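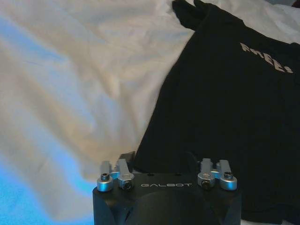
Lint gets into the pivots long before anyone sees it on the fingertips, according to Shanti Joshi, and a gripper that handles bedding should be serviced by cycles and never by the calendar.

The Drirkus bedroom cell follows that rule. Its gripper had 1,427 cycles on it at the last June service, all of them on sheets, duvets and T-shirts. The limit is set at 1,870. 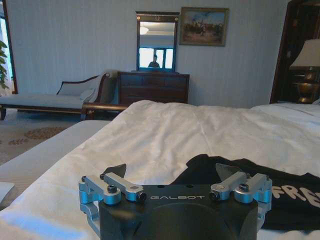 Work starts with the arm parked and the drive isolated. The linkages are brushed out dry, then wiped with a lint-free cloth. Oil is kept off them, as it marks white cotton. Each socket screw is checked with a hand key for movement. Any that turns is taken out, cleaned and refitted with fresh thread lock.

The fingertips come next. A burr too small to see will pull a thread, so the edges are tested by drawing a scrap of sheet across them. Worn tips are changed as a pair.

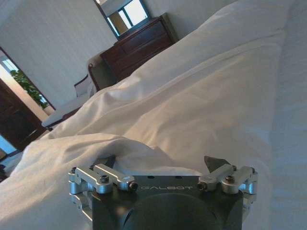 Resetting the grip

New tips close at a slightly different point, and the zero has to be taught again. The Brutar controller stores it as a closing offset. Urmila Sandhu sets the offset on bare tips, then runs 80 test picks on a single layer of sheet.

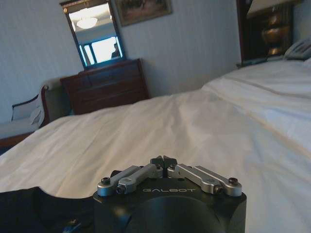
Up to 2 missed picks are accepted. With more than that, the offset is taught again from the start and the whole run repeated. The final value goes in the cell log beside the cycle count.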